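Clusora for Curious Kids
Home > Stuff in the Kitchen > Is a metal cup really colder?

Is a metal cup really colder?
By Parveen Akanda
Updated 19 Aug 2024

Somebody in your family has probably told you that water from a metal cup is colder than water from a plastic one. My uncle says it every summer. He says it as if it were a law. I have learned to ask for evidence when people talk like that, so let's ask for some.
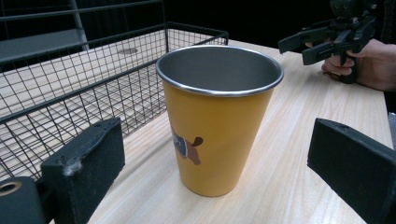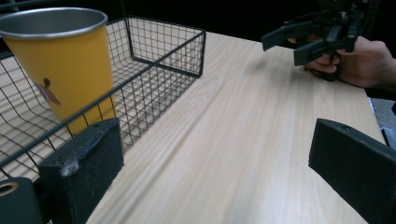

The claim is that metal makes a drink cold, or at least keeps it cold, and people who believe it usually offer one piece of proof: "Just touch it!" Fair enough. Touching things is a decent way to start. But which bit are you touching? Plenty of metal cups are coated in colour on the outside, like the yellow one with the silver rim, where the bare metal goes all the way round the top. Your fingers get the yellow part and your lips get the silver part. If the rim feels chilly, all you have found out so far is how a rim feels. You haven't found out anything about the water, and the water is what the argument was supposed to be about.

Your hand is a bad thermometer

Try this before you read any further. Find something metal and something wooden that have been in the same room all day. A spoon and a wooden spoon will do nicely. Hold one in each hand.

The metal one feels colder, doesn't it? Now, is it colder?

It shouldn't be. Things that sit in a room for long enough end up at the temperature of the room. (Unless one of them was in the sun or next to the fridge, in which case go and find another spoon.) If you have a thermometer strip, the sort that sticks flat on a fish tank, you can lay it against each spoon in turn and check. Please do check. I could be making this up.

What your skin notices is how fast heat is leaving it. Your hand is usually warmer than the spoon, so heat moves from your hand into the spoon. Metal carries that heat away quickly. Wood is slow at it. Your skin loses more heat to the metal, and your brain reports "cold".

Scientists call a material that moves heat quickly a good conductor. Steel is a good conductor compared with wood or plastic. It's fairly poor compared with copper, though, so be suspicious of anybody who tells you that all metals behave the same.

So what happens to the drink?

Think about cold water in a thin steel cup on a warm day. The room is warmer than the water. Heat goes from the warm place to the cool place, which means it goes from the room, through the wall of the cup, into your drink.

And what is the wall made of? Something that lets heat through easily!

That looks terrible for my uncle. If metal moves heat quickly, a plain metal cup ought to let the water warm up faster than a plastic cup would. But I'm not going to let myself off easily either. Air is very slow at handing heat over to a cup, and that slow step holds everything up whatever the cup is made of. So the difference between a thin steel cup and a thin plastic one might be quite small. It might be too small for you to notice. You can't settle it by sounding confident, and neither can I.

Test it yourself

You need:
2 cups, one metal and one plastic, as close as you can get to the same size and shape
A measuring jug
Cold water from the fridge
A kitchen thermometer (ask before you borrow it)
A clock
Paper and a pencil

Pour 120 ml of cold water into each cup. Take the temperature of both straight away and write it down. Stand the cups side by side on a table, out of the sun, and don't hold them, because your hands are warm and that's cheating. Measure again every five minutes until you get bored, and then do it twice more.

Stir gently before each reading. Water can be cooler at the bottom than at the top, and if you dip the thermometer deep in one cup and shallow in the other you'll get a difference that has nothing to do with metal.

Before you start, write down what you think will happen. Use pen. It is surprisingly easy to remember having guessed right.

Is it a fair test?

Probably not, the first time. Mine wasn't. I used a wide plastic beaker and a narrow metal cup, and then I got very excited about my results until my sister pointed at the beaker. A wide cup has more water open to the air. I had been testing shapes.

Some other things that could spoil it:

One cup is much thicker than the other.
One cup started off warm from the dishwasher.
One cup has a lid.
One cup is standing on a cold stone worktop and the other is on wood.

That last one catches people out. The bottom of a cup touches whatever it stands on, and heat can go through there as well. Stand both cups on the same surface. If you want to be really fussy, do the whole thing again with both cups lifted up on a wire rack, so that air can get underneath, and see if the numbers change.

If your two cups come out nearly the same, don't throw the results away. "I couldn't find much of a difference" is a perfectly good result. It just makes a duller poster.

What about the colour?

Someone always asks. Dark colours soak up more sunlight than pale ones, so in bright sunshine a black cup can warm up more than a white or yellow cup. Indoors and in the shade I'd expect the colour to matter very little. The animal printed on your favourite cup does not matter at all, whatever your little brother says about polar bears.

You could test colour properly, but you would need two cups that were the same in every way except their colour, and a sunny windowsill. In March I tried it with wrapping paper taped round the outside. Then the paper was doing a job of its own and I had to start again.

But my flask keeps things cold for hours!

I believe you. A flask is a different thing from a cup. A good flask has two walls with a gap between them, and most of the air has been sucked out of the gap. With hardly any air in there, heat has great trouble getting across. The lid helps a lot too.

People see a shiny steel flask and decide the steel is the clever part. The gap is doing most of the work. Steel is there mainly because it is strong and doesn't shatter when you drop your bag down the stairs.

This is worth knowing when you read labels. Imagine two mugs in a shop, and one has a sticker saying STUNITZ COOL STEEL, KEEPS DRINKS COLDER FOR LONGER. Longer than what? A paper bag? Does it have one wall or two? Did they use the lid? If the sticker doesn't say, then the sticker hasn't told you much.

Everybody says so, though

You could ask 1000 people whether metal cups are colder and they might all say yes. It would show that lots of people have touched a metal cup. They all have the same sort of hands, and those hands are all fooled in the same way.

My uncle still isn't completely wrong. Drinking from a cold steel rim does feel colder on your lips, and how a drink feels is part of why you like it. If he had said "it feels colder" I would have agreed with him and gone back to my lunch.

Words to know

Conductor: a material that lets heat move through it easily.
Insulator: a material that makes it hard for heat to move through.
Fair test: a test where you change one thing and keep everything else the same.
Claim: something a person says is true. You are allowed to ask how they know.

More to try

Put an ice cube on a metal baking tray and another on a wooden chopping board, both at room temperature. Feel them first. Guess which cube will melt sooner, then watch. Most people in my family picked the wrong one, and my uncle asked for a second go.

Next in Stuff in the Kitchen: Do onions cry-proof themselves in the fridge?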